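Review of the Brorndale 240 paper cup
Prepared by Nuanchan Wannasri, Catering and Supplies, Onach
2021-08-23

Onach has bought its disposable cups from the same wholesaler for 9 years. When that contract lapsed in January, the supplies office was asked to test a replacement, and the **Brorndale 240** was ordered in a single carton of 220 for use in the staff kitchen and the two meeting rooms.

## Specification

| Item | Detail |
|---|---|
| Stated capacity | 240 ml |
| Colour | Cream |
| Supplier | Pongsiri |
| Lids | Sold separately |

## Findings

The cup keeps its shape when held near the rim, where our former cup tended to fold. Tea poured straight from the urn could be carried along the corridor without a sleeve, although two members of staff found black coffee too warm to hold for the first minute. The seam held in every cup filled during the trial.

The base is narrower than we would like. On the trolley, full cups slid more than the old ones did, and Zahira Rondonuwu has asked that trays with a raised edge be used for meetings - a reasonable request, and one we have passed on.

Stacks are packed tightly. Cups in the lower half of a sleeve often came out in pairs, and a twist was needed to part them. The Sarkton dispenser on the kitchen wall accepts the cup but releases it stiffly.

## Recommendation

The supplies office recommends the Brorndale 240 for hot drinks at meetings and in the staff kitchen. It is less suited to the outdoor counter, where a wider base would be preferable. Annual use stands at over 4,000 cups, and an order on that scale should be placed with the matching lids. Decha Saengthong holds the price list. 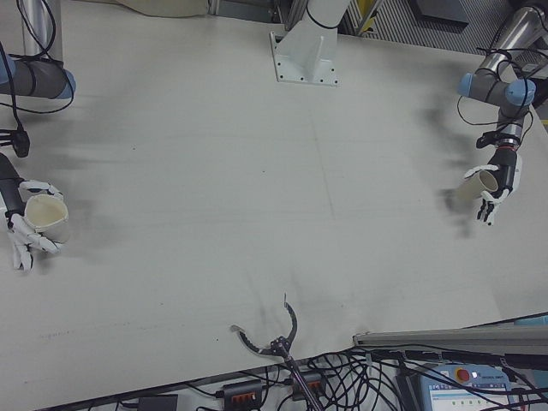 Can the lids from the previous supplier be used up on these cups?

The old lids are slightly too wide for the rim and should be kept for the remaining old stock.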